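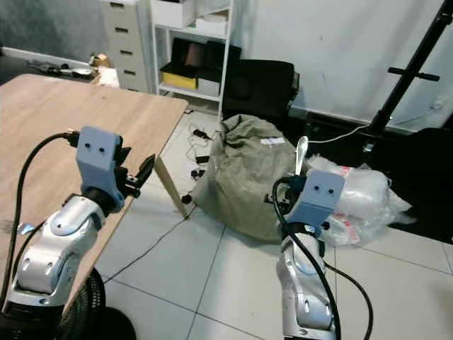
Both arms by the table at the Pollbridge club room.

I'd barely put my bag down when Ojārs Urbonaitė handed me a coffee and started talking about forks. He runs the robotics club in Pollbridge, and this term the students have one project: get a two-armed robot to set a table for dinner.

"Everybody wants to do a backflip," he told me. "I said okay, first do a fork."

The club calls the robot Zenine (I asked why and got three different answers, all at once), and it's headed for the student showcase in Donville in September. The task sounds so easy! Plate, fork, spoon, done. But Ojārs laughed when I said that.

"A spoon is shiny, it's thin, and it lies flat on the table. For you it's nothing. For the gripper it's a terrible afternoon."
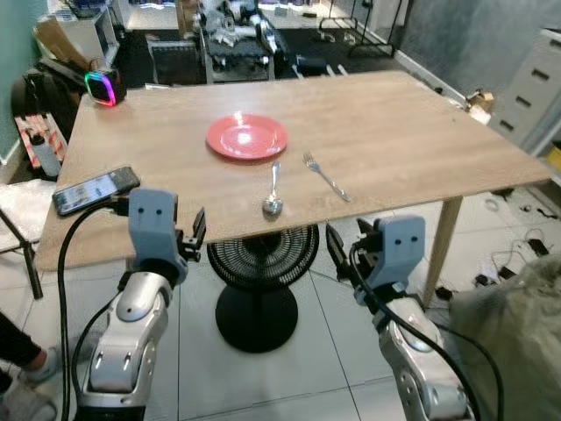 Plate, spoon and fork on the light table.

The students teach it by example. One of them guides the arms through the whole job, start to finish, and the recording goes into a pile with all the others. They have 166 good ones so far and want 204 before they train again. I asked what makes a recording bad.

"Hesitating," he said. "If you stop to think, the robot learns to stop and think. Only it has nothing to think about, so it just stops."

They practice with different tables and dishes too, so the thing doesn't fall in love with one red plate - his words. 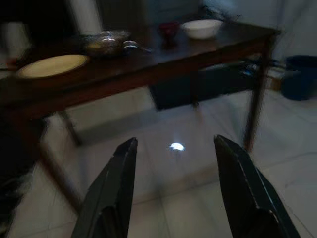 Dark table, yellow plate, seen from the gripper.

I wanted to know how the club splits up the work, and apparently it's mostly arguing. There's a long-running fight over which hand should get the spoon. Ojārs stays out of it. "I have an opinion, but if I say it they will stop testing. So I make coffee."
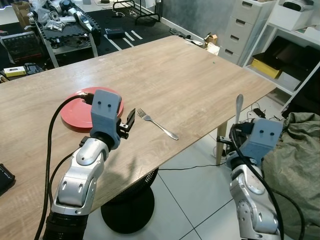
He was an electrician at Vidal before he took up teaching, and he still fusses over cables more than code. "The students check the program ten times. I ask, did you check the plug?"

So what would a good day in Donville look like? He took a while with that one.

"One full place setting, and no hands on the robot but its own. Then somebody can sit down and eat. I told them I'll bring soup."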